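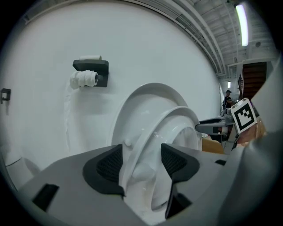

Page last changed: January 5, 2021

How to read an employer's race equality statement

Start with the date. If it went up in June and has not been touched, treat it as a press release.

Next, look for numbers. Gellholm Council's statement runs to 1,932 words and gives one figure, its headcount of 1,120. Nothing on pay, grade or who gets promoted. I would not call that a plan.

Underline every verb. "Listen", "reflect" and "commit" cost nothing. "Publish", "pay" and "appoint" can be checked later.

Find out who answers for it. A named post is better than "all of us" - ask what happens to that post if the targets are missed.

Be wary of training. Skastudow sells a half-day course to nearly 50 public bodies and I have yet to see it publish results.

Then write in and ask for:
Staff by grade and ethnicity, last 5 years
Grievances raised and upheld
Money set aside, and what it was spent on

If the reply sends you back to the statement, put that in your notes too.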